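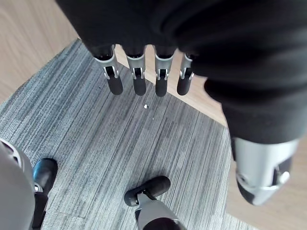
Setting up the Pudadar classroom listening corner
By Jussara Macedo, September

Pick a spot away from the door before you unpack the headphones. A carpeted area is best, and plain gray striped carpet tile works fine. The corner seats six children.

1. Plug the base into the wall and wait for the green light.
2. Connect each headset. Push until it clicks.
3. Load a story and set the timer to 15 minutes.
4. Turn the volume dial to 6 - no higher for kindergarten.

Note: Label headsets with student names.

Caution: Keep cords out of walkways.

Related
Lamitell story cards: first week
Cleaning the ear pads

Questions? Contact Josué Fontes, Pudadar support | © Pudadar | Back to top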